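Checking wrist and overhead views in the Brundstead simulator

Before replaying a planner log, confirm that all cameras resolve against the same world frame. The steps apply to the panel task in the Clemden scene set.

1. Load the scene and set the render seed to 7. Leave the physics step at its default.

2. Enable the fisheye model on the wrist camera. Do not undistort before detection; the detector was trained on the raw circle. Mask the arm body, or it will be returned as an obstacle.

3. Set the shadow filter to 2. Lower values let the arm's shadow through as a table edge.

4. Run the replay to step 2,805 and export stills. Compare tray pose across views; disagreement over about 60 pixels means the extrinsics file is stale.

Exported stills, wrist views first, then the external one: 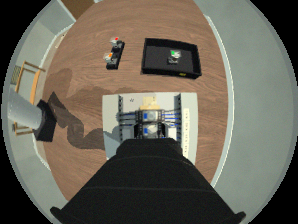
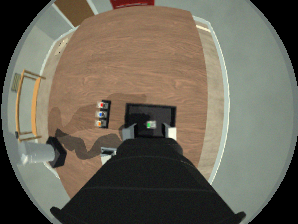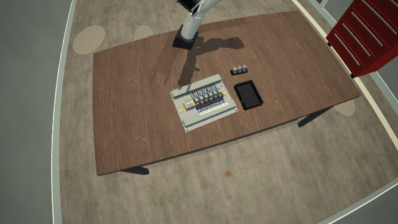

Fernanda Correia wrote that the mask in step 2 needs regenerating whenever the gripper model changes, and that the loader gives no warning if it finds an old one. She deletes the cache folder before each build.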